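Using an over-the-sink rack in a double-basin sink

Filed under: Kitchen / Sinks and drainage
Contributor: Nattawut Bunnag
Applies to: stainless double-basin sinks set into a stone or solid countertop

A rack that spans one basin takes the place of a countertop drainer. It drips straight into the sink, so the counter stays dry and there is no tray to empty. The procedure below covers fitting the rack, loading it and cleaning it. Allow 8 minutes for the first fitting.

Before you start

Clear both basins and wipe the rim. Grit under the rack ends will scratch brushed steel. If there is carpet in front of the sink, check it for damp first. Press a dry paper towel into the pile along the base of the unit and hold it for a slow count of ten.
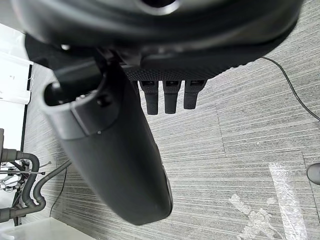 If the towel picks up moisture, find the source before going further. The usual suspects are the strainer seal and the trap connections. Tighten by hand, dry everything, run the faucet for a minute and test again with a fresh towel.

Measuring

Measure the basin opening at the rim, front to back and side to side, then measure the divider. The rack end needs a flat landing on the divider. My opening takes a 47 cm rack with the ends seated. The Odoveck racks are sold by overall length and the Disura ones by usable length, so read the packaging carefully if you are replacing one with the other.

Fitting

1. Set the rack over the basin you use less for washing.
2. Seat one end on the divider, then lower the other end to the rim.
3. Press each corner in turn. If it rocks, lift it, turn it end for end and try again.
4. Swing the faucet through its full travel. The spout must clear anything standing on the rack.
5. Leave the other basin open, with its strainer in place.

Loading

Cups go toward the middle of the span. A cup can be laid on its side along the rods for a short drain, or turned upside down if it will be left overnight. Tip out standing water first. Heavy pans stay off the rack; the Brullitz leaflet gives no load limit for mine, and I keep to cups, small plates and utensils.

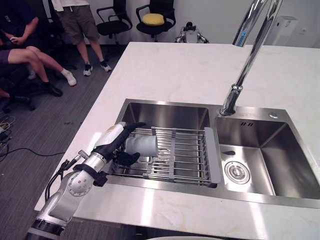

Cup on its side on the wire rack, left basin. The end piece rests on the divider.

Put narrow items parallel to the rods only if they are longer than the gap between two cross-bars. Otherwise they drop through.

Cleaning

Lift the rack out once a week. Wash the rods with dish soap and a soft brush, and work the brush into the joint where the rods enter the end piece. Rinse the overflow openings in the basin wall at the same time. For lime, use equal parts white vinegar and water, leave for five minutes and rinse well. Do not let vinegar reach a marble countertop, as it etches the surface.
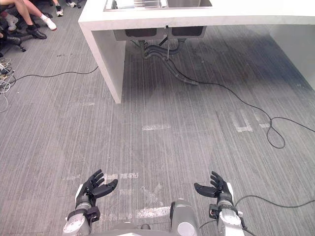 Dry the rim and the counter edge before the rack goes back. Water that runs over a square-edged counter falls directly to the floor, and carpet holds it. A folded towel along the front edge is enough while you rinse.

Spare end pieces for the older rack are listed by Dumitrescu under part 573. They push on without tools.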